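Kapitel 2
Lernen aus Demonstrationen mit mehrfingrigen Händen

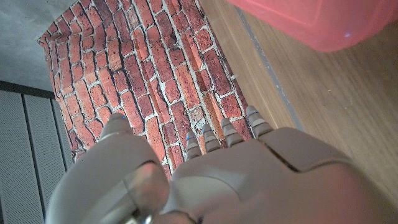 Die Übertragung menschlicher Greifbewegungen auf eine Roboterhand setzt voraus, dass Beobachtung und Stellgröße im selben Bezugssystem vorliegen. Das Verfahren nach Mikkelsen und Briem, im Folgenden Jekard genannt, verwendet hierfür die Sicht vom Handgelenk. Daumen und vier Fingerkuppen stehen dabei vor dem Ziegelmuster im Blickfeld, sodass ihre Lage zum Hintergrund aus dem Bild geschätzt werden kann. Abschnitt 2.1 führt die Notation ein. Abschnitt 2.2 behandelt den Datensatz Benholm mit 747 Demonstrationen, von denen 15 der Validierung vorbehalten sind.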